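Support tickets > Hand grippers > Tracking and drift

Ticket 139, opened 23 March 2024 by Yaw Abugri

Me again, sorry! The right gripper on the Skuston cell is drifting when it closes. I've reseated its cable 2 times and run the Kernov zeroing routine, and it's still a hair out by lunchtime. The left one is fine (touch wood).
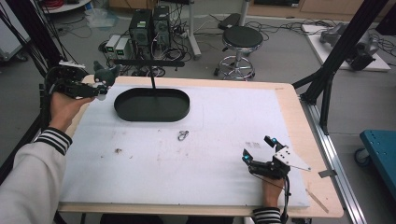 Peg stand and metal clip, same table both times.

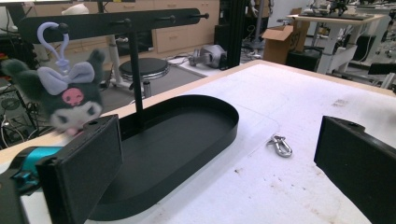
Lamptey wrote back that drift on one side is usually the finger screws working loose, so check those before zeroing again. Doing that now, will update!

Farnero Support | Contact us | Back to top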